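Door day on the laundry build

7/12/23

The robot has two working arms again. The left one came back together on the weekend with a new cable, and I spent this evening in the shared workshop trying to get it lined up with the washing machine door.

The machine is a Skyworth front loader and it isn't plumbed in. I only need the door, the drawer and the knob for now. The laundry basket goes on the plastic chair to the right of it, so the right arm won't have to bend down to the carpet. Edeltraud Plattner suggested the chair after watching me try it with the basket on the floor.

The left hand starts level with the upper left of the door, fingers up, and moves in from there. I left the cable with a loop down the side of the forearm. The last one was too short and pulled at the wrist on every turn.
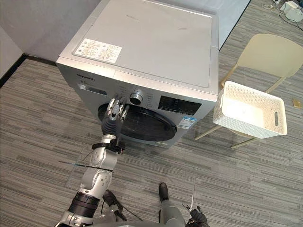 What I changed

I cut the arm speed to 40 percent for the approach and 60 for the way back. The dark glass gives the depth sensor trouble, so the software now looks for the black rim and works out the door from that.

The Pimton controller logs 2,000 readings a second, far more than I need, and I'll thin that out before November.

Next is the detergent drawer. The handle is a slot in the housing and I haven't decided which finger to use.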